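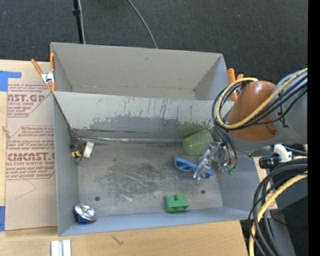
Anselm Rostami

Weekly check, sorting cell 2, Pisach hall
For the Friday shift, before the arm is started

1. Clamps on the bin rim. OK. Both orange clamps hold. Please do not take them for other jobs.

2. Cables on the arm. OK, with comment. The black bundle makes a wide loop near the gripper. Look at it in every position of the arm, also the low one.

3. Bin floor and divider. Worn, many scratches. No sharp edge felt with the glove. Check again in January.

4. Objects for sorting. OK. Cup, blue glasses, green block, can and the small things are in the front compartment. The rear one must be empty at start.

5. Speed limit when a person is near: 150 mm per second. Set correctly.

6. Stop button. Tested from both sides. OK.

7. People. Before, two of us picked by hand and changed places every 30 minutes. Now one person watches and fills the bin. Two colleagues told me their backs are better but the eyes get tired. I ask that the change every 30 minutes stays in the plan.

8. Training. The new evening operator has not finished the Grakineo course. Not allowed to work alone yet.

Open points: 2, 3, 7, 8.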